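Plastic hangers vs. felt hangers for a small closet?
Forum: Home Organization > Closets and Storage

marlow_k
I'm redoing the closet in our bedroom and want all the hangers to match. Right now it's a mix of wire ones from the cleaners, a few thick wood ones and whatever came home from stores. The rod is 50 inches. I keep reading that felt (velvet, flocked, whatever you call it) saves the most space, but a neighbor threw hers out after a year and went back to plastic. I hang mostly button-down shirts, a few sweaters and four winter coats. What do people here use, and would you buy it again?

tinroof
Felt, and yes I would buy it again. I went from wood to felt and got enough rod back to move my husband's work shirts in with mine. Nothing slides off. I have the Pledeo ones, the no-frills kind with the bar across the bottom.

gus_in_the_attic
I'll take the other side. Felt hangers grab the shirt so well that you have to undo two buttons to get it off. With plastic you pull down and it comes free. I also had the coating rub off on a damp white shirt. It left gray fuzz along both shoulders that took two washes to get out.

tinroof
You're not supposed to hang damp clothes on felt. It says so on the package.

gus_in_the_attic
I know it does. I air dry most of my clothes, so that rules them out for me. If someone dries everything in a machine they may not care.

oatmeal_pat
Thickness matters more than material. I measured mine when I moved. The wood ones took up almost four times as much rod as the thin ones. A thin plastic hanger is nearly as good as felt for space, and the thick tubular kind isn't. People say "plastic" as if it's one thing.

marlow_k
That helps. I was picturing the tubular ones. Do the thin plastic ones hold a coat?

oatmeal_pat
A light jacket, yes. A wool coat, no. Mine bowed in the middle by February and one snapped at the neck. Keep wood for the coats. You only have four.

lindenhouse
Agree on wood for coats. For shirts, look at the shape of the arms before you look at anything else. Straight arms with a sharp tip will leave a bump in the sleeve of any knit. You want arms that are long and curve down at the ends. I use gray plastic ones with that shape for nearly all my tops.
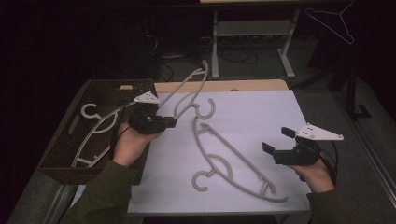
gus_in_the_attic
Curved arms are fine for T-shirts, but I still wouldn't hang a sweater on them. A heavy knit stretches at the shoulder on any hanger. Fold it and put it on a shelf.

lindenhouse
I hang thin sweaters and fold the heavy ones. If you have no shelf, fold the sweater in half lengthwise, lay it over the hanger with the hook at the armpit, and drape the body and sleeves over the arms. It takes more rod but it doesn't stretch.

tinroof
That's how I do mine too, and it's one place where felt is better. On slick plastic the whole thing ends up on the floor.

bwick
You can put a rubber band around each end of a plastic hanger. It looks bad but it works. My mother did this with every blouse she owned.

marlow_k
How many did everyone end up needing? The big boxes are cheaper per hanger, but I don't want 300 of them in the garage.

oatmeal_pat
Count what you have hanging now, take out what you haven't worn in a year, and add a few spares. I overbought and gave half of them away.

gus_in_the_attic
Also buy them all at once. I went back for another pack of the Piltura ones and the hook was a bit taller, so now part of the closet hangs lower than the rest. It bothers me every morning.

marlow_k
Okay, I think I'm going with thin plastic with curved arms for the shirts, keeping the wood for coats, and folding the thick sweaters. I may get one small pack of felt for the two silk blouses that fall off everything.

tinroof
You'll be back for more felt.

gus_in_the_attic
She will not.

bwick
Does anyone know if the cleaners take wire hangers back? I have a trash bag full.

oatmeal_pat
Mine does, if they're not bent. Call first - some stopped doing it.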